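## Is "pre-shrunk" on a cotton T-shirt worth anything?

**griltcombe_garage**

I bought five heather gray tees from Schwaiger in January, the heavy ones, labeled "pre-shrunk 100% cotton." After two washes on warm and a normal dryer cycle they sit noticeably higher on me than they did out of the bag. The width seems the same or even a bit bigger. I wrote to the shop and got a reply saying "some movement is natural," and I don't see how that squares with the label. The Dimell site makes the same claim for its shirts and charges more. Does the word mean anything, or should I just buy a size up and ignore it?

**Tomás Ní Chonaill**

It means something, but less than the people printing it would like you to think. Usually the fabric was compacted or washed before it was cut, so the worst of the shrinkage is already gone. It doesn't promise zero. Jersey knit gets stretched lengthwise on the machines and it wants to relax back, so you lose length first and sometimes gain a little width. Sounds like what you have.

I wouldn't trust the label or your memory of how the shirt used to fit. Measure one:

1. Lay it out flat before the first wash, smooth it by hand without pulling, and write down the length from the collar seam to the hem.

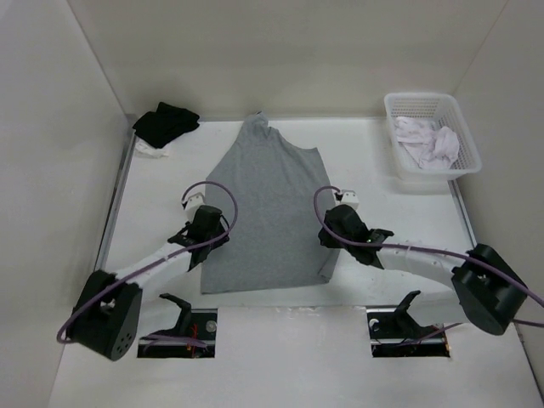
2. Wash and dry it the way you really do it at home. A gentle cold wash will flatter any shirt.
3. Measure again once it's fully dry and has cooled off. Do the same after the next wash, as the first one doesn't always show the whole loss.
4. Divide the loss by the starting length. I'd shrug at 5 percent in a cotton knit. Past that I'd ask for my money back, with the numbers in the email.

Too late for the five you've washed, unless you still have one in the bag. The dryer is the main culprit in my experience. Take them out damp and hang them and you'll keep most of the length.

**welau_fan**

Just buy Welau. Had mine for years, never shrunk at all, and the reviews on their page say the same (2,496 of them last I looked!!). Also cold water and a cup of vinegar locks the fibers.

**Tomás Ní Chonaill**

Vinegar doesn't lock anything. It might help with detergent residue, that's it. And I'd like to see a before and after measurement on the Welau shirt, because reviews on the seller's own page don't tell me much. Could be a good shirt. Could be that you air dry.

**welau_fan**

ok I do air dry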